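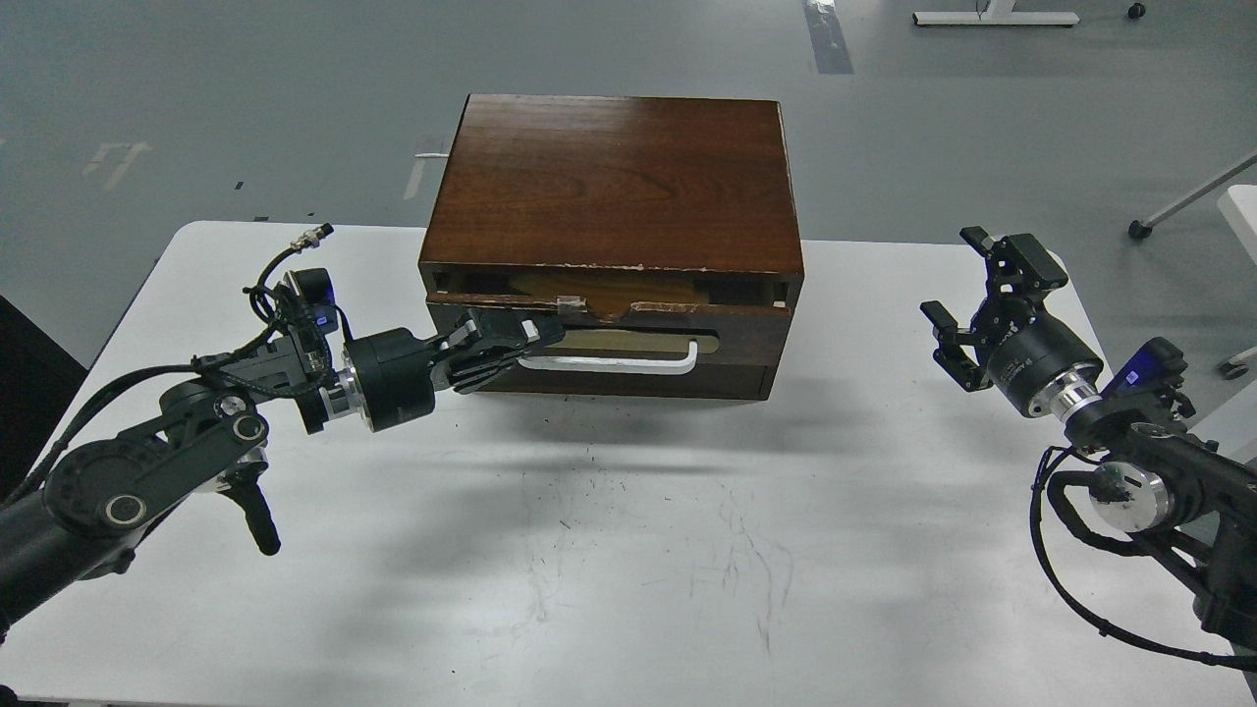
Home | Field work | Laboratory | Checklists | Contact

Print this page | E-mail this page

Tick sampling season: inspection checklist with comments
Leite station, inspected 28/03/2018

The list was filled in before the first collection of the year. Comments are from the inspector. Points marked "open" must be closed before anybody goes to the field.

1. Field clothing
Light-coloured overalls, all sizes: OK
Long socks and closed boots: OK
Comment: Two overalls have a broken zip at the neck. I have put them apart, please do not take them back until they are repaired.

2. Tick removal sets
Fine tweezers in each set: OK
Disinfectant wipes in date: open
Comment: The wipes in 12 sets expired in January. New ones are ordered from Prirard.

3. Drag cloths
Cloths washed and dried after last use: OK
Weights sewn in the lower edge: OK
Comment: The cloth for the Dorareck forest path is thinner than the others. It can be used this season, but the results should be noted separately.

4. Sample tubes
Labels readable and resistant to alcohol: OK
Stock sufficient: OK
Comment: We have 3000 tubes. Numbering starts this year from 1525. Please write with pencil also on the paper inside the tube, the marker was disappearing last year.

5. Cold storage
Freezer at minus 86 degrees: OK
Alarm tested: open
Comment: The alarm rings in the corridor but the telephone message did not arrive. The Flirow software was updated in winter and I think the number was lost. To be tested again.

6. Staff information
Bite report form on the wall and in the car: OK
Vaccination against tick-borne encephalitis offered to new staff: OK
Comment: The form in the car is the old version, without the line for the date when the tick was found. I changed it during the visit.

7. Waste
Sharps container less than three quarters full: OK
Comment: None.

Open points: 2 and 5. Send the confirmation in writing to the station office.

Contact | Copyright Leite station | Back to top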